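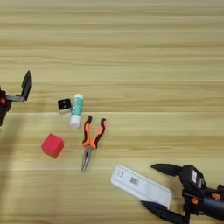 Why can't I just tell it what to do? One of our trial users put that to us in the first week, and a version of it has arrived every month since, so it gets to go first.

Support > Teaching by Hand > Frequently Asked Questions

Teaching by Hand: Frequently Asked Questions
For Ploment two-arm stations, all table sizes

Why can't I just tell it what to do?
You can tell it. It will do what you'd do if somebody said "tidy the desk" in a language you half learned in high school. Ploment learns from being shown: you move the arms, it records the joints and the cameras together, and later it tries to come up with the same sort of movement on its own. Words are useful as a label on the recording ("put the glue stick in the tray"). They don't replace the recording.

What's the difference between hand guiding and remote control?
In hand guiding you hold the robot's own arm near the wrist and walk it through the job. In remote control you sit at the leader arms, the lighter pair that came in the second carton, and the robot's arms copy you. Hand guiding takes five minutes to learn and wears out your shoulders. Remote control takes an afternoon to learn and wears out your opinion of your own coordination. For anything with two arms working at once, use remote control. You have two hands and both of them will be busy.

How many demonstrations do I need?
For one object and one place to put it, we suggest starting with 137. Yes, it's an odd number. It comes from our own bench at the Nemosholm workshop, where the pick-and-place task stopped improving much after that, and we saw no reason to round it up and make you do the extra ones. For a mixed table, plan on 400. For anything that bends, folds or comes with a lid, 700, and a comfortable chair.

Do all 400 have to be perfect?
No. They have to be finished, and they have to be deliberate. A wobble on the way to the glue stick is fine. A drop followed by a calm second grab is very good, and we'd like you to keep it, as the robot is going to drop things too and should see what comes next. What hurts is dithering. If you hover for six seconds deciding which end of the pliers to take, you've taught a lesson in hovering, and it will be learned faithfully.

What should I put on the table?
Things of different shapes and stiffness that you don't mind seeing squeezed. A cube is everybody's first object and a flattering one: it's much the same from any side. Then something long that lies at an angle, like a glue stick. Then something with a silhouette. Needle-nose pliers are our favorite teacher of humility, with two spread handles at one end and thin jaws at the other, and a grip that works on one end does very little for you on the other. A long flat box is worth including early, partly for the practice of getting one finger to either side of it without shoving it across the wood.

Can the objects touch each other?
Yes, in some of the recordings. If every item in your set stands in its own polite clearing, the robot will be baffled the first time two of them lean together. Leave some alone and let a pair touch.

Should I start with the arms in the same place every time?
Close to the same, please. Go to the rest pose, press the pedal, then begin. The objects are what should move between recordings. People tend to do this backward: new arm position every time, objects placed on the same pencil marks for a week. The result is a robot that has memorized the pencil marks.

Only one arm is doing anything. Should I park the other?
Leave it open and still, off to the side, where you'd naturally keep it. Do hold on to its leader, though. An unheld leader arm sags slowly, the robot's arm sags along with it, and you'll find in playback that you have demonstrated fatigue.

The gripper blocks my view of the thing I'm picking up. Is that a fault?
It's a gripper. The one closer to the head camera will always look enormous and will always be in front of something. Come in from the side where you can, and pause the approach before you close so at least one view has the object and both fingers in it. The Plandis wrist camera kit helps with this and is sold separately, a phrase we dislike typing as much as you dislike reading it.

How hard should I squeeze?
The trigger on the leader arm is proportional up to the second click. Cubes and glue sticks want the first click. Thin packaging wants less than that. If a box changes shape in your recording, delete the recording and apologize to the box.

I messed one up. How do I delete it?
Left pedal, twice, before you go back to the rest pose. After that it's saved, and you'll need to find it in the session list, where they are all named by time of day and all look identical. Twice on the left pedal is quicker.

Can two people teach the same task?
They can, and the result is often sturdier. Agree first on which arm takes what. We once trained on a set where one operator always picked up the box with the right gripper and the other always used the left, and the robot settled on a compromise, reaching with both and meeting itself in the middle.

How long should a session be?
Stop after an hour. Recordings made on a Friday at 4:45 p.m. can be picked out of a set by eye; they're the ones where everything gets put down from slightly too high.

Does the table matter?
More than you'd like. Pick one surface and stay with it for the first task, then change the lighting before you change the table. Glass is a bad idea. Gloss white is a bad idea if your box is white.

How much space do the recordings take?
The station drive holds 500 sessions at the default setting. It warns you when it's nearly full, with a small amber line at the bottom of the screen that everyone reports never having seen. Export to the Hamdy archive format if you want to move them elsewhere. Older exports open fine in the current version, though the labels come through in capitals.

It learned the task, but it does the odd little thing I do with my wrist.
Yes.

Can I get rid of the wrist thing?
Record 30 more without it and retrain from the full set. You may find it harder than you expect to pick up a cube plainly. Slow down and watch your own playback first.

Related articles
Pedals, clicks and what the beeps mean
Setting the rest pose
Labeling a session after the fact
Fitting the Plandis wrist camera kit
Exporting to Hamdy archives
Leader arm drifts or sags when released
Choosing objects for a first task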